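Temetti Community Arts School
Minutes of the members' meeting, Sunday, March 25, 2018

Chair: Brigitta Bachmann. Minutes: Ottilie Eberhard.

1. Minutes of the last meeting
Approved with one correction. The Trummer bursary covers materials as well as tuition.

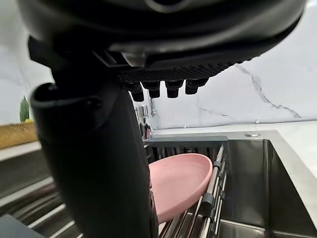 2. Summer classes
The July drawing course will run on weekday evenings. Brigitta suggested that the first session use still life with dark objects, as beginners tend to lose the form when everything is black. A row of short black cylinders with rounded ends, with a lighter gray rim where the light falls, would suit a charcoal exercise. Agreed. Printmaking is on hold until the Evham press has been serviced.

Members asked for earlier notice of class times. Ottilie will send the schedule by email and post a copy at the front desk.

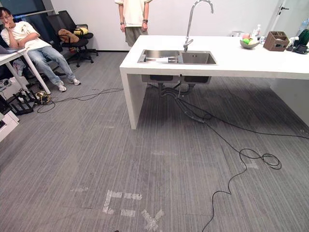
3. Membership fees
The family rate was discussed at length. A motion to raise it by $4 passed, with 2 against. The student rate stays as it is. Members who join during the summer will pay the new rate – renewals already sent out will be honored at the old one.

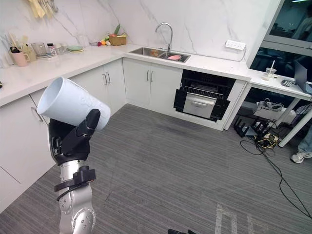

White cup, kitchen area.

4. Gakumar exhibition
The Gakumar gallery has offered us its side room for the members' show. Each member may enter up to three works, framed and ready to hang. There was some debate over whether ceramics need
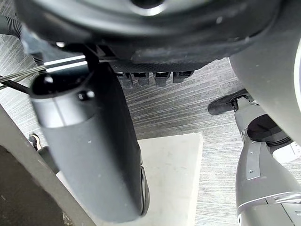

their own entry form, and it was decided that one form will do. Brigitta will ask the gallery about insurance and opening hours.

5. Other business
None.

Share 3 | Comments 2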